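Tremano publishes code of practice for two-arm robot benches

December 5, 2020

Tremano has published a code of practice for laboratories and workshops in which pairs of small robot arms handle household objects on an open bench. The code takes effect in January and will apply at first to the 19 sites that share equipment under the Tremano agreement, including the Oddale laboratory, where much of the drafting was carried out.

Existing guidance at these sites was written for larger machines behind fixed guards. The new text deals with arms mounted on a table frame, in rooms where people sit and work at other desks during a run. It sets out duties for the person operating the arms, for the person in charge of the room and for anyone who enters the room for another purpose.
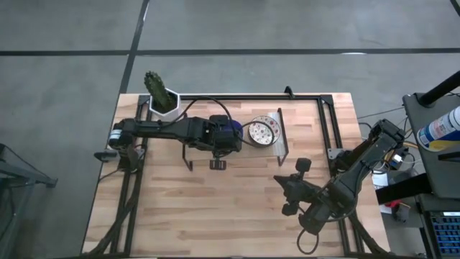 A pair of arms at a wooden bench, with a patterned plate on the raised platform.

Under the code, each bench must have a named operator for the whole of a run. The operator is to confirm that the stop control works before power is applied to either arm, and must stay within reach of it until both arms have been parked. If the operator leaves, the run ends. A second person may take over only after the handover has been written in the bench log.

Cables are given a section of their own. Slack must be enough for the full travel of the arm, and each line is to be checked for wear at the wrist and at the base every 100 operating hours. Drinks, aerosols and loose paper should be kept away from power supplies and controllers. The working area of the bench is to be marked, and nothing may be placed inside it that is not part of the task.

Róisín Kavanagh, who led the drafting, said the group had tried to keep the rules short enough to be read at the bench. "We had a version that ran to some 100 pages and we withdrew it," she said. "Operators told us which parts they used, and we started again from those."

The code also covers the objects being handled. Tableware and similar items should be inspected for chips and cracks before each session, and any stacked item must be stable without support from the gripper. Where a shelf or stand is used to raise objects above the bench, the operator must check that it does not shift when touched - a point added at the request of the Paulík workshop.
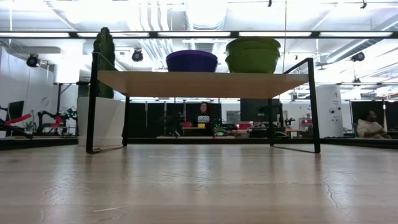 Plastic bowls on a low shelf with a light wood top. Colleagues are seated elsewhere in the room.

Rooms shared with desk staff are permitted, provided that seats are placed outside the reach of the arms and that those present are told when a run begins. Fixed cameras may be used to record the work. Notices must be posted at the entrance, and recordings that show staff are to be kept for no longer than the project requires.

Sites will carry out a self-assessment in January, followed by a visit from 2 assessors. Lorcan Hegarty, who will coordinate the visits, said that a site found to be short of the standard would be given a written list of changes and a date for a return visit. Training material is being prepared by Hulletti.

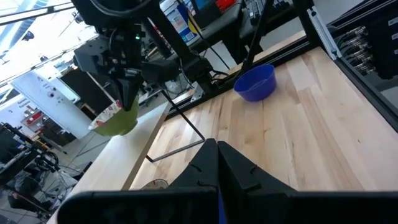 Naima Lamrani wrote in response to the consultation that the rule ending a run whenever the operator leaves would be hard on small teams, and asked that a short pause with both arms powered down be allowed instead. "A locked pause of 5 minutes would be as safe and would save us a full restart," her letter said. The drafting group has not accepted the change but will look at it again when the first visits are complete.

Comments on the published text may be sent to Greer Gourlay at the Tremano office.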